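Lâm Tạ
@lamta_manip

We rewrote the operator rules for handheld gripper collection at Wutora in February. Several people asked for the text. It's an internal document with part numbers in it, so I'm posting the substance as a thread. Tabletop work, two grippers, one seated or standing operator.

Scope first. These are rules for recording demonstrations by hand. They are not a safety standard and don't replace one. Once the policy runs on an arm, a different document applies and a different person signs it.

Rule on markers. Each gripper carries a cube with fiducial patterns. At least one full marker face per cube must be visible to the tracking view for the whole task. Two faces is the target. One face at a steep angle gives you a pose, but the orientation can flip between two solutions and you find out a week later.

The flip is easy to miss in playback. Position looks fine, the trajectory looks smooth, and the gripper is tilted the wrong way for a short stretch. We now plot orientation for every episode before accepting it. Position plots alone are no longer accepted as a check.

Cube faces are matte. If a face gets scuffed or picks up glare, replace the print. Do not touch it up with a marker pen. We had one repaired that way and it decoded as a valid ID belonging to the other hand.

IDs are assigned per hand and never swapped. The left cube is the left cube for the life of the dataset. If a gripper is sent for repair, the cube goes onto the replacement and the mount offset is measured again.

That offset matters more than people expect. Marker pose is not fingertip pose. The transform between them has to be measured for each physical unit, stored with a date, and referenced in every episode it applies to. Copying it from the drawing is a fail in our audit.

Rule on grip. Hands stay behind the cube. No fingers resting on a face, no sleeve falling over it. Short sleeves, or long sleeves pushed up and secured. Watches off if they sit where the cable runs.

Rule on cables. Route along the forearm, with slack at the wrist. Check the slack with the arm fully extended and again with the wrist rolled as far as the task needs. A cable that pulls at the end of a reach changes how the operator moves, and that goes straight into the data.

A cable hanging below the table edge is tolerated if it can't snag. "Can't snag" means the operator has moved through the full task volume before recording and it didn't. Chairs with casters count as snag points. So do table legs.

Rule on warm-up. The operator runs the task untimed until it stops feeling awkward, and those runs are discarded. Magyar (our recording tool, named by somebody who left) has a practice flag for this. Use the flag. Don't record normally and promise to delete.

Rule on session length. 30 minutes of recording, then a break away from the table. Clyde Zamora went through 144 episodes from our Prultgate site by hand and the late ones in long sessions had more regrasps and shorter pauses before closing. The operators hadn't noticed any change in themselves.

We argued over whether tired demonstrations are useful variety. My view is that if you want regrasps in the data you should ask for regrasps and label them. Fatigue gives you a mix of things you can't separate afterwards.

Rule on objects. Everything the task touches is listed before the session. Everything else on the table is listed too, as background. Background objects may stay, and we prefer that some do, but they are fixed for the episode and changed on a schedule between sessions.

"On a schedule" was added because people tidy. A table that gets cleaner over the course of a day gives the model a very good clue about which part of the day it is looking at.

Plates get their own paragraph. Pale plates on a pale tabletop are hard for the camera and hard for the annotator. They are allowed, as real kitchens have them. Note the tabletop and plate color in the episode sheet, and do not put a dark mat under them for some sessions and leave it out of others without recording it.

Stained or used dishes are also allowed. Same condition: write it down. A mark in the middle of a dish is a feature as far as the network is concerned. If every dish of one type has the mark, you have trained on the mark.

Contact order for a plate. Approach with the jaws open wider than the rim needs, stop, close, lift. The stop can be short but has to exist. Operators with good hands like to close during the approach. It looks elegant and it does not transfer well to an arm with latency in the loop.

Do not push a plate with the outside of the jaw to reposition it unless pushing is in the task description. If it happens by accident, finish the episode and tag it. Don't stop in the middle. Truncated episodes are more work downstream than tagged ones.

Handovers between left and right: both grippers hold the object before either releases. Minimum overlap is set per task. We dropped the global value after it turned out to be silly for light items.

Rule on the head view. Where the task is also recorded from the operator's head, the operator looks at the object being handled. Obvious on paper. In practice people look at the next object, or at the person talking to them.

So: no talking to the operator during an episode. Corrections wait for the end. If the correction is urgent, it's a stop, and a stop is logged as a stop.

Rule on bystanders. Anyone who may enter a camera view has agreed to it in writing first. This includes colleagues, and it includes backs, arms and tops of heads. Wide lenses see a lot more than people standing beside them assume.

Same applies to glass. Windows and glazed doors are part of the background and may contain people. Either the consent sheet covers them, or the blind is down, or the station is turned.

Clothing print is treated as text. Large lettering goes through the same redaction review as a screen or a letter left on a desk. Plain shirts save time for the reviewer but we don't require them.

Floor rule. Bags, equipment and loose cable stay outside the operator's walking area. The walking area is taped. If the station is too temporary for tape, the lead states the area out loud at the start and it goes on the sheet. I'd rather have tape.

Rule on metadata. Minimum per episode: operator code, gripper unit for each hand, offset reference, task version, object list, background list, tags. Grimero (our storage side) rejects uploads with any of these blank. It used to warn. Warnings were clicked through at a rate I won't publish.

Task version is the field people forget. If the instruction changes by a word, the version changes. "Move the plate" and "pick up the plate" produced visibly different motion from the same operator in the same session.

Acceptance. Two reviewers, working separately, neither of them the operator. They check marker coverage, orientation plot, tags against video, and redaction. Disagreement means the episode is held. It isn't averaged and the senior reviewer doesn't win.

Rejected episodes are kept, with the reason. We went back to them when tuning the tracker and they were worth more than the clean set for that purpose.

Things we took out of the old version: a mandatory neutral pose at the end of each episode (operators rushed the last placement to reach it), a fixed table height, and the line telling operators to "move naturally." Move naturally is not an instruction anyone can be audited against.

Things still open: how to grade partial occlusion of a cube by the other gripper, which happens constantly in close two-handed work - and whether the nearer cube should have a smaller print when the view is from overhead. Clyde says yes. I want to see numbers.

Also open: practice runs for experienced operators. The present text makes no exception for experience. I expect to be asked for one.
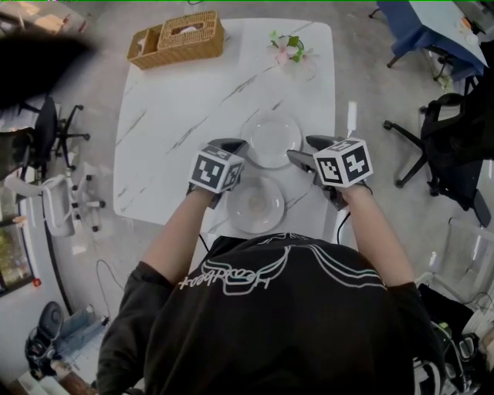 Next revision is planned once the occlusion grading is settled. If your group has a written rule for that case, send me the wording, including the parts that didn't survive review.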